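June – sim bench, afternoon into evening
Planner notebook, Midthorpe room set

Picking up from where the last entry stopped. The wrist-pose jitter is fixed (it was the timestamp rounding, as Nanami Kamata guessed on her first look) so today was all about the thing I have wanted to get to for weeks: letting the planner choose where to look before it chooses where to reach. I am very happy with how this is going! There are holes all over it, and I will get to those, but the basic loop ran end to end for the first time and I ran it again straight away just to watch it.

Setup, so I can reproduce it

Room: Midthorpe bedroom, unmodified lighting, default textures. Simulator build is the one Nanami tagged after the collision mesh cleanup. Planner is Dumen from the main branch plus my two patches (view scoring, and the early exit on infeasible shoulder poses). Perception is the small segmenter, not the big one. The big one is better on edges but it eats the whole cycle budget and I wanted to see the loop breathe.

Replan interval 80 ms. I tried going lower and the queue backs up whenever the view scorer gets a cluttered surface, so 80 stays until the scorer is faster. Seed for everything below is 1954 unless I say otherwise.

Logging goes through Skumside now. If you are reading this and still have the old logger in your launch file, take it out, because both will try to open the same file and the second one dies without telling you.

What the view scorer does

Writing it down properly since three people have asked me in the corridor and I explained it differently each time.

For each candidate camera pose we ask the current map how much unknown volume the view would clear up, weighted by how close that volume is to a surface the task cares about. Subtract a cost for joint travel. Subtract a bigger cost if the pose puts the forearm across the camera's own line of sight. Take the best one, move, update the map, ask again. When the best score drops below a threshold, stop looking and hand over to the reach planner.

There's nothing clever in any single piece. What I like is how much behavior falls out of the weighting. With the surface weight turned off, the arm spends its first several moves studying bare wall, since a big flat wall clears a lot of unknown volume in one go and looks like a bargain. Turn the weight on and it goes to the furniture almost immediately.

The view I keep coming back to is the one it settles on after the third move. It has the top of the oak-colored chest of drawers with the gray bowl on it, the two smaller things beside the bowl, and a lot of big white surface running across the lower right. The fingertip just makes it in at the bottom, so there is a free check on the hand-eye transform in the same shot.

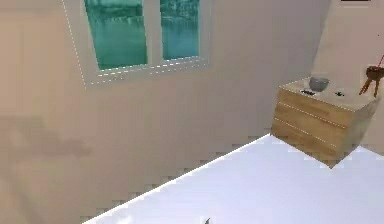 Problems seen today

1. Small objects vanish from the map. The bowl is solid, it gets a clean cluster every time. The tiny green item near the front edge of the chest comes and goes. It is only a few pixels across at this range, and the segmenter often merges it into the chest top. When it goes missing the map reports the front right part of the chest as free space, and the reach planner is then perfectly willing to sweep through it. For the moment I inflate everything above a furniture top by a small margin. It works and it is ugly. A better fix is probably to let the scorer ask for a closer view of any region where the segmenter changes its mind between updates.

2. The dark flat item gets labeled differently depending on the approach. Phone, remote, and once "book". I can't settle it by eye at this resolution either, so I am not blaming the segmenter much. The planner only needs to know there is a thin thing there, and the grasp side can worry about the class later. I have changed the interface so the label is carried along but never used for collision. Please keep it that way!

3. Plane fitting on the big white surface. There is very little texture on it and the fit slides. Over a full run the estimated height drifted enough that the fingertip was reported as being inside the surface when the sim state said it was clear. I pinned the plane after the first good fit and the drift went away. That is fine for furniture and will be wrong for anything soft or movable, so there's a TODO in the code with my name on it.

4. Compression. The frames go through the video encoder before perception gets them, and you can see the blocks in the band where the back wall meets the white surface. The edge comes out jagged, the segmenter draws a jagged boundary, and the map grows a row of little phantom voxels along the join. I spent far too long this afternoon looking for a bug in the voxel insertion code. There was no bug. Raw frames for perception from now on, encoded frames for the viewer only. Kaneko's bridge node already supports both topics, I just had it subscribed to the wrong one.

5. No handles. The drawer task wants a handle to grab and the detector isn't giving it one on this chest. From the current view I can't make out any handle or knob on the fronts myself, so I don't know yet whether the asset has them or the angle is hiding them. Need to open the asset and check before I touch the detector. If the fronts are plain, the drawer skill needs a different contact strategy and that is a bigger conversation.

Numbers, such as they are

404 episodes queued, all in the same room with start poses sampled over the left half of the workspace. The looking phase ended by threshold in nearly all of them. In the handful that ran out the clock, the arm was bouncing between two views with almost equal scores, left, right, left, right, like someone who can't find their glasses. Added hysteresis: a new view now has to beat the current plan by a margin before we switch. Reran the bad ones and the bouncing stopped in every case I looked at.

Time spent in the scorer is over 60 percent of the cycle, which is silly. Most of that is ray casting through parts of the map that have not changed since the last update. Nanami thinks we can cache per block and invalidate on write. I think she is right and I think it is a short job, though I thought that about the timestamps too.

I haven't compared against the fixed scan pattern yet, so please don't quote anything here as an improvement. The fixed scan is quick and dumb and it may well beat us in an easy room. Where I expect the gain is in clutter, and this room is tidy.

Small things worth keeping

The joint travel cost was in radians for the arm and meters for the base, added together. Base motion therefore looked much cheaper than it should have. Normalized both by max velocity, so the cost is now a time, and the base stopped shuffling back and forth between views.

The self-occlusion check was using the visual mesh. Switched to capsules. Much faster, and slightly pessimistic around the elbow, which I can live with.

The window in the back wall does no harm. I half expected trouble with the depth behind the glass, but in the sim depth the panes come back as a surface and the map treats them as wall. I would not count on that with a real sensor.

If the viewer shows the map upside down, restart the viewer. I have no idea why.

Next

Cache the ray casts per block. Start with the read path and leave invalidation crude.

Move perception to raw frames in the shared launch file, then tell everybody, because it changes the bandwidth.

Open the chest asset and look at the drawer fronts.

Try the scorer with the segmenter disagreement term, even as a hack, on seed 1954 so it can be set side by side with today. If the green thing stays in the map for a whole run I will be insufferable about it.

Get a messier room from Kaneko. The Midthorpe set has a kitchen variant with far more on the counters, and that is where the fixed scan comparison should happen.

Left the hysteresis rerun going on the second machine, output in the usual Skumside folder under my initials. Please don't reboot it before I am in – the checkpointing patch isn't merged yet.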